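Residents > House Meetings > Minutes

Category: Laundry and Linen

July, posted by the minutes secretary, Totness House

Started 4:15, upstairs bedroom, the one with the pink quilt. Last minutes read, agreed.

1. Folding on beds. Agreed OK to go on using the bed for sorting as long as the quilt stays on. Black items to be done in one go, too easy to mix up otherwise. Corners pulled out first, then fold.

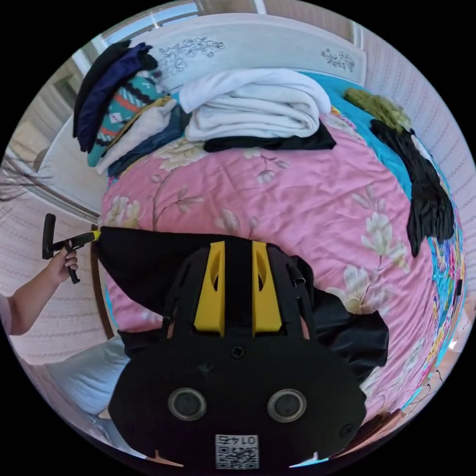 Item 1. Black cloth on the pink quilt, one corner held out.

Question whether the quilt needs its own wash. 44 in the linen kitty. Katene Cleaners want 45 for a quilt, so one short. Carried over to next month.

2. Piles. Long discussion. Finished piles to be kept to the sides, middle of bed left for the peice being folded. Towels seperate from clothes. Brown and dark blue may share a pile for now. Request for a shelf, no decision.
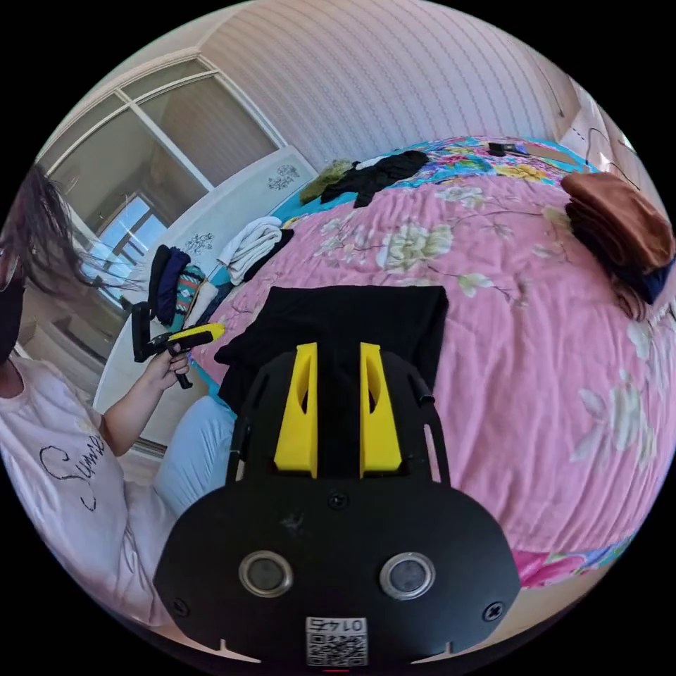
Item 2. Folded piles either side, black garment laid flat between.

3. T-shirts. Lay flat, body up, sleeves out, smooth from the collar down. No folding over creases. Two people spoke for hangers, rest against. Stays as folding.
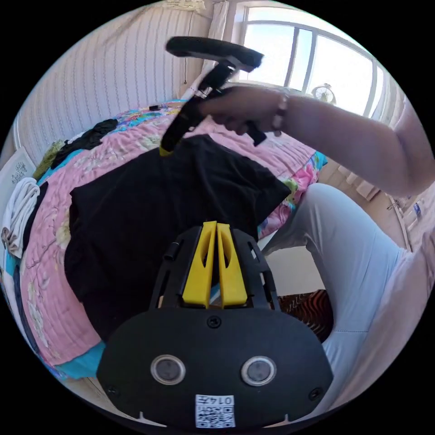 Item 3. Black T-shirt spread out on the bed, collar end being worked on.

4. Storage. Sorkis quote for a linen closet is 627, fitted. Esik cheaper but no doors. Get both in writing. House fund stands at 2,000, boiler comes out of that first.

5. AOB. Odd socks box full again. Unclaimed by next meeting goes to rags.

Closed 5:05. Next one same room.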